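Nekcombe Workshop Help Desk
Ticket: Hand-held gripper, jaw opening reading drifts between runs
Opened by: Sobia Dogar
Assigned to: Sebastián Ulloa
Priority: Normal
Status: Waiting on parts

Sobia Dogar wrote:

Hi Sebastián, hope you had a decent break and that the garden survived the heat! Sorry to land this on you in your first week back. The green hand-held gripper on the Planitz bench has started telling fibs about how far open it is. I squeeze it shut, the logger says 0 mm, lovely. Then I open it, do a few grabs at the clear holder, squeeze it shut again, and the logger says 3 mm with the fingers touching. Sometimes it comes good again by itself and sometimes I have to restart Prutari to get my zero back.

It matters because the arm copies whatever opening we log. On Wed 18 January Vitória replayed one of my recordings on the arm and it closed further than it should have and cracked one of our old clear organisers. No one was near it and she hit the stop straight away, but it was a nasty sort of crunch and we've left the arm switched off at the wall since. I've put a tag on the plug as well.

What I've tried so far:
- Restarted Prutari (helps for a little while, then the drift is back)
- Swapped the USB cable for the spare in the second drawer
- Wiped down the fingers and the table
- Changed the lighting, in case it was losing the finger markers in the glare. No difference that I could pick.

Sebastián Ulloa wrote:

Hi Sobia, thank you for such a careful write-up, and please pass on my thanks to Vitória for being quick with the stop. Leave the arm off and tagged until we've closed this one, even if somebody is very keen to get their demo going.

My first thought was the encoder, but the jump is too tidy for that. I went through 52 of your recordings last night with a cup of tea, and 17 of them have the step in them. Every time, it turns up after a hard squeeze. That makes me think of the linkage, or of the little grub screw that holds the magnet on the pivot. If the magnet slips round on its shaft, the software has no way of knowing.

Could you send me a few stills from the gripper camera, closed and open, with the holder in a couple of them if it's handy? Same bench, same covering on the table, please, so I can lay them over the old ones.

Sobia Dogar wrote:

No worries at all, they're from this morning. The closed one is first and the other two are open.
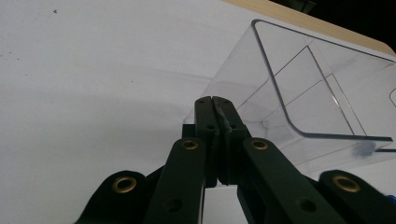
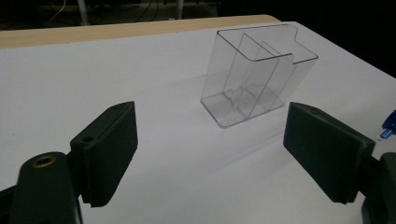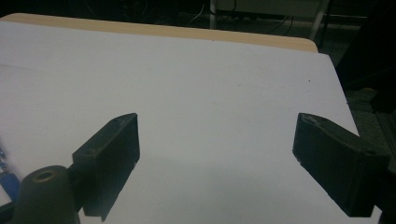 Findings, Sebastián Ulloa

Those were a big help. In the closed one the two fingers meet square along the seam, so the linkage isn't bent and I'm happy to stop worrying about it. There's a pale scuffed patch on the inner edge of the right finger, which I'd like to keep an eye on, but it wouldn't give you a 3 mm error.

Sze-wing took the cover off after lunch and found the grub screw on the magnet loose enough to turn with a fingernail. She has nipped it up with a dab of threadlocker and done 100 hard squeezes, and the zero held for all of them. I'd still like to replace the screw with the longer Schwaiger one, as the thread looks a bit tired. Estela has put the order through and it should be here in early February.

Until then:
- Check the zero before and after each recording and write both in the log
- Don't replay the 17 bad recordings on the arm. I've moved them to a folder called HOLD
- Arm stays off and tagged

Sobia, if you see the drift again before the screw turns up, just reply here and I'll wander over.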